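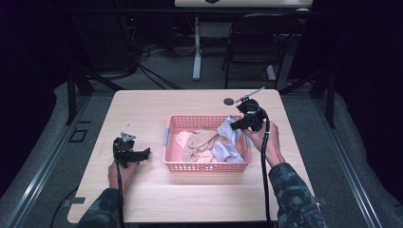 Thaler Handheld Gripper Pair

I've been selling these as a set of two for a while now, and I still get the same email every week: can I really record training examples without owning a robot arm? Yes! You hold one gripper in each hand, do the job the way you'd normally do it, and the recording goes off to teach your system. That's the whole idea (and it's a lot more fun than steering an arm with a joystick, trust me).

Cloth is what I use them for most. A plastic basket with a few crumpled pieces in it is my favorite starter task – cheap to set up, quick to mess up again, and it never looks the same twice. Kylie Partington tested the pair for me in February and got through 157 basket runs before she asked for a different job. Her one complaint was the cables, so I now ship longer ones. Let them hang down off your side of the table and keep them out from between your hands.

What you get:
Two black handheld grippers, left and right
Two cables, 12 feet each
Spare jaw pads, 6 in the bag
A copy of Vorance, the recording software

Setup takes me 19 minutes from opening the box, and I'm slow. Vorance will ask you to open and close each jaw all the way before the first run. Please don't skip that, I've had to throw out a whole afternoon of folding that way.

A few things I've learned: move at a normal pace, start every run with your hands apart, and mix up your fabrics. If you fumble a grab, keep going and tag the run afterward – I keep plenty of those in my own sets.

They do get heavy on the wrists after a long stretch, so take breaks. Thijs Stevens is working on a lighter body, but I don't have a date for it yet.

Orders placed by April 30, 2019 ship with the older, shorter manual. The new one is a free download once it's up.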